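Community > Robotics Software > Perception and Calibration > Bimanual demos: relative pose between two hand-held grippers drifts

Bimanual demos: relative pose between two hand-held grippers drifts

Petrică Ciobanu
5 February 2018

I'm working on a small imitation learning setup with two hand-held grippers, each with its own fisheye camera and IMU. The tracker is a visual-inertial SLAM front end I built on top of Trastora. Each gripper gets its own trajectory, and I align the two in a shared map before training. One-handed tasks are fine. I can replay a pick and place on the arm and it lands where it should.

The trouble starts when both hands work on the same thing. The task I care about right now is lifting a large bowl off a table with both grippers on it. While the two grippers hold the rim, the distance between their tips should stay close to constant. In my data it moves by as much as 46 mm over one lift. The policy learns that, so on the real arms one side pulls outward and the controller trips on force.
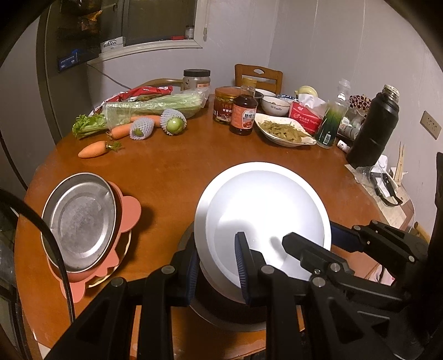 The map is built once per session, from a slow sweep of the room before the demos start. Then both grippers relocalize against it. I run the extractor with 900 features per frame and the default mask, which blanks out a fixed trapezoid at the bottom of each view where that camera's own fingers are. Intrinsics were calibrated with a fisheye model and the reprojection error looks good.

What I have tried so far:

- Recalibrating both cameras. No change.
- More features. It got slower, same drift.
- Smoothing the trajectories afterwards. The plots look nicer but the tip distance is still wrong, only with rounder corners.
- Dropping every demo where the error goes over a limit. That leaves me 6 usable demos out of the last session.

The drift is worst in the middle of the lift and gets smaller again once the object is down and the hands are apart. Tracking never reports as lost. Is this a map problem, a mask problem, or something in how I merge the two trajectories?

Tyra Öberg

I think you have two problems on top of each other, and the mask is the first one to fix.

A fixed mask covers your own fingers while the hand is empty. It does not cover what you are holding, and it does not cover the other gripper. When both hands are on a big glossy bowl, a good part of each view is made of things that move with the camera or close to it. The pivot pins on the linkages are round, bright and high contrast, so a corner detector loves them. The bowl is worse in a different way. Reflections on a smooth white surface slide as you move, and they slide consistently enough that some of them pass the outlier check. The solver then gets a set of points saying "we are barely moving" and another set from the room saying "we are moving", and it settles in between. That fits what you see, with the error growing during the lift and going away when the hands separate. It also explains why tracking is never lost. There are plenty of inliers, just the wrong ones.

What I would do, in this order:

1. Draw the inliers over the raw frames during a lift and look at where they sit. It takes ten minutes and tells you if I'm right.

2. Replace the fixed mask with a per-frame one. You don't need anything fancy. Label a few hundred frames with "gripper" and "held object", train a small segmentation net and dilate the result a bit. Mask both grippers in both views.

3. Tabletop items can stay in as features as long as they don't get moved. If your demonstrator shifts plates or jars between takes, the map from the opening sweep goes stale in that area. Walls, window frames and furniture are safer. Plain pale walls give you nearly nothing, though, so don't mask so hard that only wall is left.

4. Spread the features over a grid. If 900 of them can all pile up on a patch of shiny metal or printed labels, the count means very little. I cap mine per cell.

The second problem is the merge. From your description you relocalize each gripper once and trust the result after that. The two then drift independently, and the relative pose gets both errors added together. If the other gripper is visible in your view you can use it. Put a small fiducial on the back of each gripper body and add the relative pose as a factor whenever one camera sees the other. Then optimize both trajectories together. We used Skultatia for the joint step because it was already in our pipeline, but any factor graph library will do.

Check your timestamps too. If the clocks of the two cameras are off by even 2 frames, a fast lift will show up as a change in tip distance all by itself. Tap the two grippers together at the start of each demo and line up the spikes in the IMU data.

I would not throw away the old demos yet. If you kept the raw video and IMU, you can rerun all of it with the new masks.

bunex_user

Had this with Bunex, turned the exposure down and it got better. Less glare on the dishes. Also check that the cable isn't pulling on the camera mount. Mine was moving a little every time I reached across the table and I blamed the software for a month.

Petrică Ciobanu

Thanks, both. I drew the inliers as Tyra suggested. During the lift more than half of them are on the bowl and on the other gripper, with a tight clump on the pins. So that part is clear.

I made rough masks by hand for one demo just to test, before labeling anything. Tip distance variation went from 46 mm to 6 mm with no other change. The tap test then showed the right camera running behind the left one by a constant offset. I had been using arrival time on the host for one and the device clock for the other, left over from when I moved the recorder to the Perić driver. With that corrected too, what remains is small enough that the compliance in the controller should take it.

Cable mount on the left one was a bit loose as well, so I tightened it. Haven't tried the fiducials yet. I'd like to see how far the masks get me first, and I'll post the segmentation training config in this thread when it runs on a full session.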